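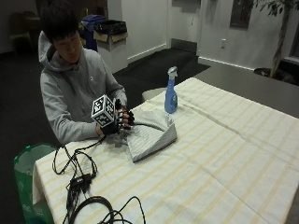 # Folding and storing towels so they fit the shelf

Most linen closets run out of room because the towels are folded to whatever size they happened to end up, and the stacks lean. Pick one fold and use it for every towel of the same size.

## Before you start

Measure the depth of the shelf, front to back. Take off an inch so the door can close. Your finished towel should be no longer than that number.

Let the towels dry all the way through. Thick hems hold water longer than the middle, so pinch a hem before you take the load out. If it feels cool, give it another ten minutes.

## Bath towels

1. Lay the towel flat on a table with a long side facing you. A bed works, but the soft surface makes the corners drift.
2. Smooth it from the center outward with the side of your hand.
3. Fold the far third toward you, then the near third over it. You now have a long strip.
4. Fold the strip in half, end to end, and line up the hems.
5. Fold in half again, or in thirds if the shelf is shallow.
6. Press down once and turn it so the rounded fold faces the front of the shelf.

If the stack comes out wider at one end, the first fold was crooked. Open it back to step 3 and pull the hem straight. Tugging at the finished stack only moves the crease.

## Hand towels and kitchen towels

Fold in half lengthwise, then in thirds. Thin kitchen towels slide around in a pile, so I stand them on edge in a drawer - folds up, like files. Striped ones are easy, as you can follow a stripe with the crease.

## Stacking

Keep stacks to six bath towels. Put clean ones at the bottom and take from the top, so they all get the same wear.

Heavy towels take more room than you expect. Ours are a mix of 300 gsm for the gym bag and a few closer to 600, and four of the heavy ones stand as high as six of the others. Keep the two kinds apart.

Skip fabric softener on towels. It leaves a coating, and they soak up less water afterward.

Sheets are covered on a separate page, including the fitted ones.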